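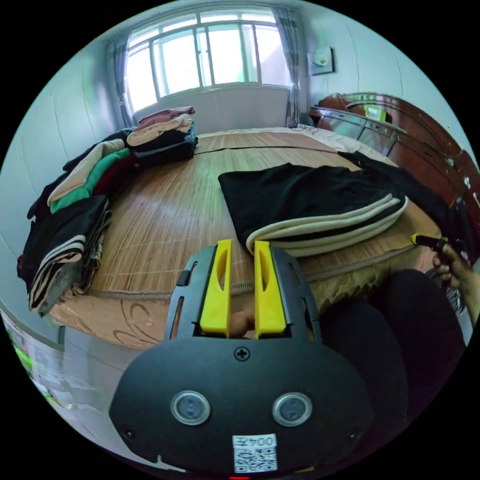
A reader wrote to us that she always folds her clothes on the floor, and her back is hurting since two winters. She asks if the bed is really better. For us yes, the height is kind to the back, and the window gives good light to see which black trousers are which.

Welcome to the bedroom page of our Zernetum gallery. We are two people in a small flat, and every Wednesday we sort the clean laundry before the evening meal. The gallery has now nearly 3,000 visitors, so we thank you all for your patience with our slow updates.

Folding on the bed: the bamboo mat lies over the middle, and the folded piles go in a row along the left side. Black track pants with stripes are folded with the leg seams to the outside, so the colour of the stripe is easy to find later.

The mat came from the Bukholm market and we have it for 7 years. It is light brown, with narrow slats, and in January we put it away because it is too cool for sleeping. The tan bedspread with the fringed border stays all the year.

Next we will show the wardrobe shelves, when the new Trandik boxes are arrived.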